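Thirty days of mending, and I am hooked

Tuesday, July 15, 2025

I gave myself a little challenge back in January, which was to mend something every day for a month, and I loved it so much that I never properly stopped! So this is a long overdue post for everyone who has asked how I got started and what on earth I find to mend.

The first thing was a pair of socks. I had a darning mushroom that came in a tin of odds and ends from a car boot sale, and it had sat in a drawer being decorative. I watched one video, threaded a needle with some mustard wool and went at the heel like I was weaving a basket. It came out lumpy. I wore it anyway and I could feel the lump all day long, and I was so pleased with myself that I showed it to people on the bus.

By the end of the first week I had learned to leave the tension alone. If you pull each stitch snug, the whole darn puckers up and you end up walking on a walnut. Leave a tiny loop at the end of every row and let the wool settle, and it goes flat after a wash or two. I must have read that in three different places before I believed it.

Then I moved on to patches, and oh, patches are a joy. I went to Frerichs (the fabric shop behind the station, with the remnant bins under the window) and filled a paper bag with offcuts for £6. Corduroy, shirting, a bit of striped ticking, even some wool suiting that I am saving for elbows. Most of it has been used by now. The trick with patches, if there is one, is to wash the scrap before you sew it on. I skipped that with a piece of denim and it shrank on the first wash and dragged the knee of my gardening trousers into a sort of pout.

I also like to lay the fabric out the night before and leave it be, so I can walk past with a cup of tea and have opinions about it. A colour that seemed far too loud at nine in the evening can look just right at breakfast. 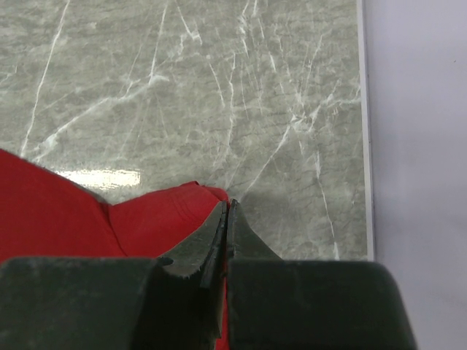 Red, of course. I always end up back at red.

My mum mended everything so that you couldn't see it, and she was brilliant at it, tiny stitches in matching thread, collar turned, you would never have known. I have tried that and I haven't the eyes or the patience. I like mine to show! A bright square on a grey jumper cheers me up every time I catch it in a shop window. I did one on my husband's work fleece and he was a bit doubtful, but he hasn't asked me to take it off.

In the spring I joined the mending evening at Kirusley, upstairs from the bookshop. I nearly turned round on the stairs the first time, I was that nervous, and then Sylvie Friesen called out to ask if I had any spare pins and that was me settled for two hours. She taught me the ladder stitch, which closes up a seam from the outside and vanishes when you pull it tight. I made her do it again so I could watch it vanish. It's a magic trick, it really is. I have since used it on a cushion, a coat lining and a very elderly toy rabbit.

A few things I would buy again, as people do ask:

Good needles. Mine were ancient and blunt and I thought sewing was just hard on the fingers.

A small pair of sharp scissors that never, ever go near paper. I keep mine in a glasses case.

A card of plain cotton tape, for reinforcing behind a thin patch. 46 pence at the market and it has lasted me months.

Chalk, the ordinary white sort. The fancy pens have never rubbed out for me.

I haven't cracked zips. I spent a whole 60 minutes on the one in my raincoat and put it in upside down, so the pull was at the top when it was open. I've unpicked it and it is hanging over the back of a chair until I feel brave. If anyone has a way of keeping the tape from creeping while you tack it, please tell me in the comments, I have tried pins and I have tried clothes pegs.

Next on the pile is a linen shirt with a tear under the arm, and then a picnic blanket that the moths have had a proper go at. I think I might do the holes as stars, each one a different colour. I've already started sorting the threads!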